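Progress report: tableware and table surfaces, children's dining room
Prepared for Pui-shan Kwan, grants office, Sudier
Prepared by Mei-kuen Chu, Jiang Family Center
February 5, 2023

The grant paid for two things: replacing the cups used at snack and lunch, and replacing the old tabletops. This report covers the work up to the end of January. The bills and the delivery slips were sent separately.

Spending to date is $2,889. That includes the new tops, the cups we have bought so far, and delivery. It does not include the wall paint, which came out of our own maintenance budget. We have not asked for any change to the total and do not expect to.

Tabletops

The old tops had a dark wood pattern and the edges had started to lift. Crumbs got under the edging and the staff were cleaning it out with a butter knife. Tien-fu Chiang measured the tables in the fall and ordered plain white tops from Flirnetti. The first delivery had one top in the wrong size. Flirnetti exchanged it and did not charge for the second trip, but it cost us 19 days, and the later parts of the schedule moved back by the same amount.

All 4 tables now have the new tops. White was Oona Nurmi's request. She runs the lunch period and wanted spills to show up so they get wiped before the next group sits down. Tomato sauce does leave a mark if it sits through nap time. Baking soda takes it off. We have put that in the cleaning instructions and told the evening crew to stop using the scouring pads.

Cups

The old cups were a mix of donated mugs and clear tumblers, and a lot of them were too tall for the youngest children. We asked for small plastic cups in solid colors so that each group can have its own. We tried samples from two suppliers before ordering and chose Plasik. The other cups were cheaper but went cloudy in the dishwasher.
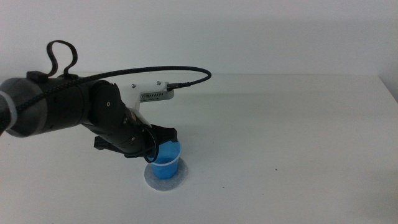 One of the small blue cups on a white tabletop.

Blue was assigned to the youngest group and arrived first. Ya-wen Tsang kept notes on how the cups did at snack. Her main points were that the children can get a hand around them without help, and that they tip over more easily when they are nearly empty. She now asks the helpers to pour a little at a time and refill more often. The children mostly like this, though snack runs a few minutes longer than it used to.

The yellow and green cups are on back order. Plasik has given us a new ship date twice. Until they come, the older groups are using the best of the old tumblers, and we have thrown out the chipped ones.

Storage

Still open. The plan was to put the cups on low shelves so that children could get their own, but the shelf we had in mind blocks the door to the supply closet when it is pulled out. Tien-fu is looking at a narrower one. For now the cups are kept in the kitchen and carried out on trays.

What is left to do

Receive and wash the yellow and green cups.
Settle the shelf question and buy the shelf.
Get a written care sheet from Flirnetti for the tops. We have asked for it and have only had an answer by phone.
Send you the final figures.

We plan to close the grant in July. If the back order is not filled by then, I would like to talk with you about buying those colors somewhere else and staying within the same amount. Please let me know whether that would need a formal request or just a note in the next report.

Mei-kuen Chu

Related items
Tableware and table surfaces: original proposal
Dining room cleaning instructions, revised
Notes on cup samples
Outdoor play area: closing report
How to submit a progress report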